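Looking twice before the grasp

I have spent most of this winter on one small part of the Sirko project, and I want to write it down while I still remember why we did it this way. The part is a stop. The arm comes in low and level toward a cup, halts a short way off, works out again where the cup is, and then does the last stretch.

Before that we looked once, from the home position, planned the whole path and ran it to the end. It is simple and fast, and when the cup position is good it works fine. When the position is off by the width of a finger, one jaw hits the side of the cup and knocks it over or pushes it along the table. An empty paper cup weighs next to nothing, so it doesn't take much of a push.

Ihor Ivanyshyn suggested the stop. I was against it at first. I thought the error came from our calibration and that a second look would only give us the same wrong answer. I spent a week redoing the calibration and got a slightly better calibration and the same kind of misses.

So we ran the comparison. 80 grasps with one look, 80 with two, same arm, same gripper, same table. Mahmoud Slaoui put the cup down for every run at a spot drawn from a list, so that none of us was picking the easy places. A grasp passed if the cup came up and stayed up for 5 seconds without the lid popping off.

With one look, 3 out of every 5 failures were cases where a jaw touched the cup before the gripper started to close. With two looks that kind of failure happened 2 times in the whole set. The other kinds, mainly slips during the lift, did not change much. I would not expect them to, as the stop does nothing about grip force.

The distance matters more than I thought. Stop too far back and the second estimate is hardly better than the first. Stop too close and the gripper hides part of the cup. We settled on a distance by trial and I have no good rule for it yet. Danylo Moroz thinks it should depend on the width of the object, which sounds right, but we have only tested cups.

Shadows are the other thing. At the stop, the shadow of the wrist and jaws lies across the white tabletop in front of the cup. Zerko, our detector, was trained on pictures with no arm in them, and a gray shape with a soft edge close to a black cup could drag the estimate toward the arm. We added views with the arm in place to the training set – mostly taken at the stop itself – and the drag got smaller. It is not gone.

The cost is time. Each grasp takes longer, and for anyone who has to clear a lot of cups that may be a bad trade. For us it isn't, as we lose far more time picking up the ones that fall.

Next I want to try skipping the stop when the first estimate is good enough. That needs a confidence number I can trust, and right now I don't have one.

The arm at the stop, before the second look:

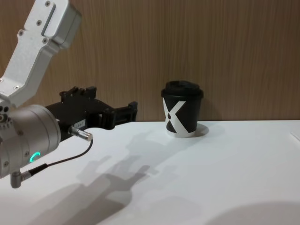
Page last changed: 3/3/18

Radymyr Dmytriv asked me for the placement list. I will post it in April along with the run logs, once I have cleaned up the column names.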